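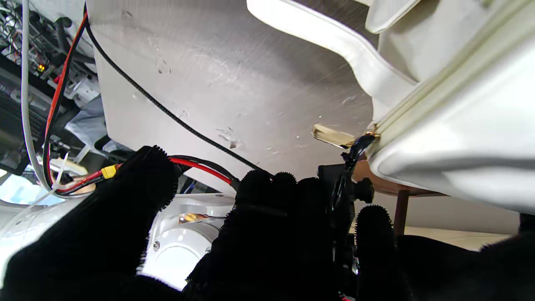

3.2 Collecting demonstrations by remote control

We began this part of the work with a simple belief, which was that a person who has spent years reaching into tight places could teach a robot to do the same if we only gave them a comfortable way to drive it. That belief held up fairly well, though it took us longer than we had hoped to find out what "comfortable" meant. Our first operators drove the hand with a tracked glove and watched a single screen showing the view from above. They were patient with us, and they were also lost most of the time, for the simple reason that the hand covers up whatever it is reaching for.

Adding the wrist view helped a great deal. Figure 4 shows what the operator sees through it during a reach under the equipment, with the bristled fingertips coming up among the cables and the white housing hanging over them on the right. There is very little spare room in there, and the leftmost finger is pressed against a bundle of wires. Operators told us they learned to read this sort of contact by eye, and Kiều Vi, who gave more demonstrations than anyone else in the group, liked to bring the hand in slowly and let one finger settle before she asked the others to do anything (a habit the rest of us picked up from her and were glad to have).

Figure 4. Wrist view during a reach into the cable space. The thin black cable crossing the metal panel passes out of sight behind the fingers.

In all we kept 170 demonstrations, each no more than 40 seconds long. We threw out a recording only when the tracking dropped, and we left in the hesitant ones, the second tries and the moments when an operator backed out and came in again from a better angle. An earlier round, taken in October with the Galleck glove, had been trimmed down to clean, direct reaches, and the policy trained on it never learned how to back away from a cable once it had come up against one.

We also tried teaching by hand, with the operator holding the Mornamia arm at the forearm and guiding it into place. People enjoyed this very much, and newcomers were at ease with it inside 20 minutes! The trouble was that their own arms and shoulders got in the way of the overhead camera, and the fingers still had to be worked with a foot pedal. We kept those recordings for the approach only, up to the edge of the housing, and used remote control for everything past it. The two sets were joined at the wrist pose, as described in Section 3.3.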